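Unit 5 handout: What a two-armed robot cell really costs
Course notes, Planning and Budgeting for Lab Equipment
Instructor: Hauwa Akpan

Read this before the February session and bring your draft budget. Last term most drafts had one big number at the top and a shrug underneath it. The vendor likes that kind of budget. Your department will not.

The running case is Akinola, a small food-prep lab that wants two arms with fingered hands for kitchen tasks. Before it spends anything on hardware it is working in simulation, and the renders in this handout come from that work. The tabletop holds a gray appliance, an oval board, a wooden box and a plate of vegetables. A vendor will tell you a setup like this proves the purchase is sound. I would ask what it proves and for whom.
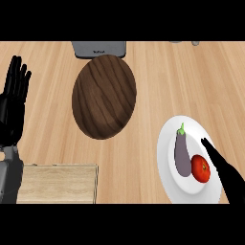
Page 2 of 5

Start with the hands. In the render one black hand is upright by the oval board, and at the other side a black finger or gripper segment hovers over the rim of the plate, close to the tomato. Neither picture in this handout tells you whether a grasp would succeed. Students write "demonstrated" next to renders all the time. Cross it out and write "proposed."

Then ask what the hands are for. An eggplant and a tomato have different shapes and they bruise. Does the job need fingers, or would a plain two-jaw gripper do? Akinola's first quote, from Griladia, assumed fingers on both arms and never said why. The second, from Stosolari, priced one hand and one simple gripper, and left out mounting, cabling and the safety stop. Neither quote can be compared with the other as written. You will have to rebuild both on the same lines.

Lines that go missing most often:

Spare fingers and fingertip covers. Ask for the price per finger and the wait. Griladia's wait was 74 days, in small type.

Integration hours. The lab guessed 130. The log from its previous, simpler cell shows 202. Use the log.

Software renewal. Wilora, the simulation package in the case, is quoted at $1,677 per seat per year. The first year is "included," so it vanishes from the budget and comes back in year two when the grant has moved on.

Props and consumables. Real vegetables rot. Somebody has to buy them again, and that belongs on a line too.

Table, lighting, floor space. A simulated table never has to fit through a door.

On the value of simulation itself I am less gloomy than I sound. It is a cheap way to learn that your layout is bad. Look at where things sit: the plate is on one side, the box is on the other, and there is a wide stretch of bare table between the plate and the board. If one arm has to carry food to the board, reach matters, and longer reach usually costs more. Move the plate in software before you pay for a longer arm. That check takes an afternoon.

What simulation won't give you is a maintenance figure. Nothing wears out in there. When a proposal takes its uptime estimate from simulated runs, ask for hours from a physical unit at a customer site – and ask to phone the customer.

The second render has only one hand in view, and the plate holds an eggplant. I use it for a plain exercise. Price the cell with one arm. Write down which tasks you lose, then decide if those tasks were ever in the request or if they crept in during the sales visit.
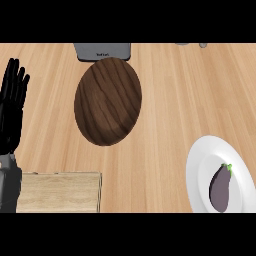 What to hand in

One page, both quotes rebuilt on the same lines, with blanks left as blanks. Do not fill a gap with a guess and then forget it was a guess.

A short paragraph on the one-arm option. If you reject it, name the task that rules it out.

Two questions for each vendor, in writing. "Is it reliable?" does not count as a question. "How many hours did this hand run before its first repair?" does.

Late drafts go in the tray outside my office by 4:30 p.m. Put your name on every sheet, including the quote tables.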